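PC Teardown and Rebuild, Handout 5: The Open Case
Notes by Charalambos Rallis

Welcome back! This is my favorite session, because the side panel comes off and the whole machine suddenly makes sense. Lay the tower flat, board facing up, and find the power supply first. Every yellow and black wire you can trace starts there, so it's a great landmark when you get lost. 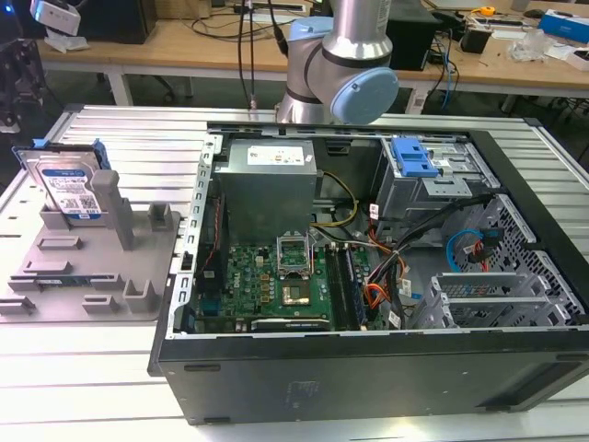
Next, the CPU socket. Lift the lever, let the load plate swing up, and keep your fingers (and sleeves!) away from the contacts. Hold the processor by its edges only. Memory slots sit close by; look for the clips at the ends before you pull on anything.

Drives are the fun part. Squeeze the blue plastic of the carrier and it slides right out of the cage. Unplug data and power first, and pull on the connector, never the cable. 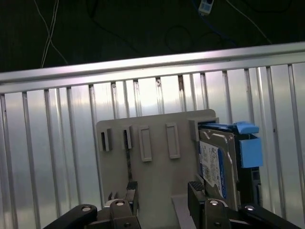

A drive out of its cage should stand in a holder or lie flat on a clear bit of table. Write down the capacity from the label on your Buvemico sheet before you move on. You have 60 minutes for the full strip-down, and 14 parts to tick off. Plenty of time, so enjoy it! 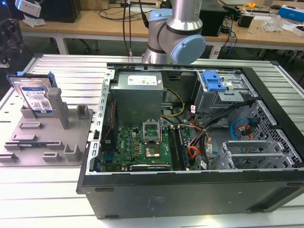
Koivisto, November

Reading for next time: Cirkitz workbook, the chapter on SATA and drive bays. Bring your sheet, and a question about one part you couldn't name.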